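Unit 2: Confidence votes

Course notes, Xiuying Yao

A government stays in office as long as most members of the chamber will back it. A confidence vote tests that directly. Some are called by the opposition, some by the government itself.
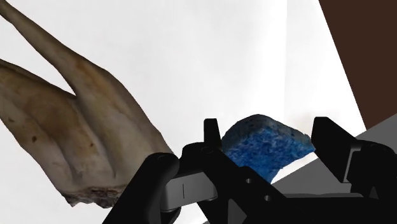
Fig. 1. Black gripper, fingers pointing up, beside a tan forked object.

Losing an ordinary bill is a defeat but does not remove anyone. Note the difference for the May test.

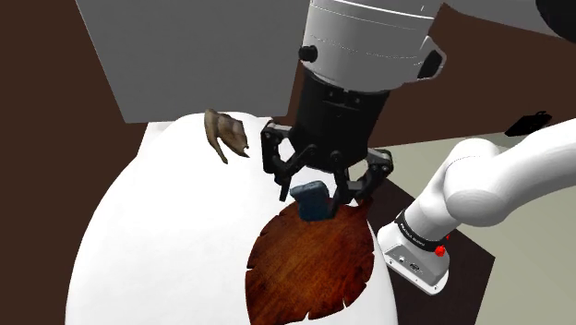 Fig. 2. Gripper holding a small dark blue block over a leaf-shaped tray.

Reading: Cevik, chapter 2. Bring one question on abstentions.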